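# Storage and Wear of a Sheet-Metal Parts Bin

Project report, Materials Handling module. Prepared by Noeline Rutherford and Fahad Shaikh. Supervisor: Coralie Ormsby. Submitted May 23, 2021.
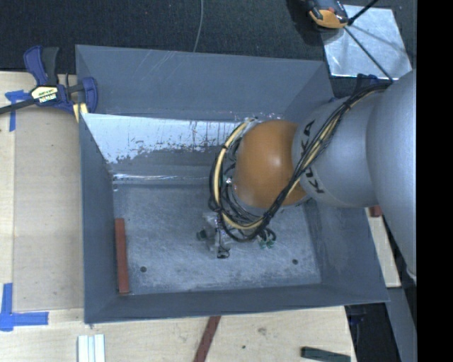

## 1. Purpose

The project considered how an open sheet-metal bin wears in ordinary workshop use, and whether a simple inspection form could help the Losthorpe workshop decide when a bin should be cleaned, repainted or replaced. The workshop keeps bins of this type for bar stock and offcuts. No written inspection record existed before the project began.

## 2. The bin

The bin chosen for study is grey and open at the top, with walls that slope inward to a smaller floor. The slope is useful in practice, as short pieces slide toward the floor and do not catch on the sides. It also means that the usable floor is smaller than the opening suggests, and new users tend to overestimate what will lie flat.

There are two small round holes in the floor, toward the front. The group treated them as fixed features of the bin and gave them a line of their own on the form, so that a later inspector would not record them as damage.

A single brick-red bar was left along the left side. Long stock is stored against a side wall under the workshop's own rules, and the group saw no reason to change this.

## 3. Method

Each surface was inspected by eye and given a grade from 0 (no visible wear) to 3 (bare metal exposed). Two members graded separately and then compared sheets. Where the grades differed, the higher one was kept. Clem Goodwin read an early draft of the form and asked for a separate line for each wall – the first version had one line for all four.

The bin was not measured for thickness. A gauge was requested from the Vilness store but was not available during the project period.

## 4. Observations

**Floor.** Fine pale scuffs and scratches cover the floor and are lightest in color toward the front. Grade 2.

**Back wall.** The upper panel is smooth, with faint diagonal scratches near the top edge. Lower down there is a bright strip of bare metal with a ragged lower border, marked by dark flecks and thin vertical streaks. Grade 3.

**Left wall.** Narrow and steep. Grade 1.

**Right wall.** Wider, with a slightly mottled surface. Grade 1.

**Front wall.** Grade 1, with some disagreement. Fahad Shaikh's first sheet gave 0.

## 5. Discussion

The back wall received the highest grade, although the group had expected the floor to do so. The cause of the bare strip cannot be established from a single inspection. Repeated contact and poor adhesion of the surface layer were both discussed, and a second inspection in June would show whether the ragged border is moving.

The form took 11 minutes to complete on its first use. Raelene Goodwin, who manages the workshop, considers this acceptable for a monthly check.

## 6. Recommendations

1. Adopt the form for all open bins at Losthorpe.
2. Photograph the back wall at each inspection, from the same height.
3. Obtain a thickness gauge before any decision on repainting.
4. Keep completed forms in the workshop binder, filed by bin.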